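Smoke alarm chirps again after a new battery

Posted by Lorraine Gilchrist, September 7, 2024

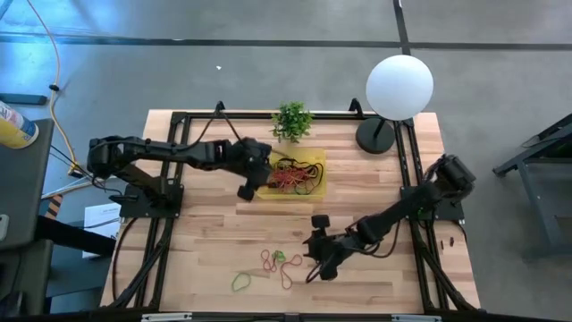
I have a hardwired smoke alarm in the upstairs hall and it gives one short chirp every minute or so. I put in a new 9 volt battery and it was quiet for five days, then it started again, mostly at night. The label on the back says Masunska 671. The other alarms in the house are the same model and they are fine. Do I have a bad battery or a bad alarm? I would like to keep it if I can.

Huia Pirihi

Take it down and look for the date of manufacture on the back. Smoke alarms are good for 10 years from that date, and a lot of them chirp at the end even with a fresh battery. If yours is past it, replace it, and check the others too. They were probably all put in at the same time.

If it is not that old, turn off the breaker, unplug the alarm, take the battery out and hold the test button for 15 seconds. Vacuum the vents with a soft brush. Then put it all back and press test. Chirping at night is often a weak battery - the voltage drops when the house cools down - so try one from a different pack.

Don't leave it disconnected while you decide. A cheap battery alarm in the hall will cover you for now.

Gudrun Berge

mine did this for weeks, it was the battery door not closed all the way

Shona Partington

Agree with Huia on the date. One thing to add: if you buy a different brand, don't assume it will link with the old ones. When I changed one alarm in our place in Ashby the plug didn't fit the old connector and I ended up replacing the whole set. The manual lists which models can be wired together.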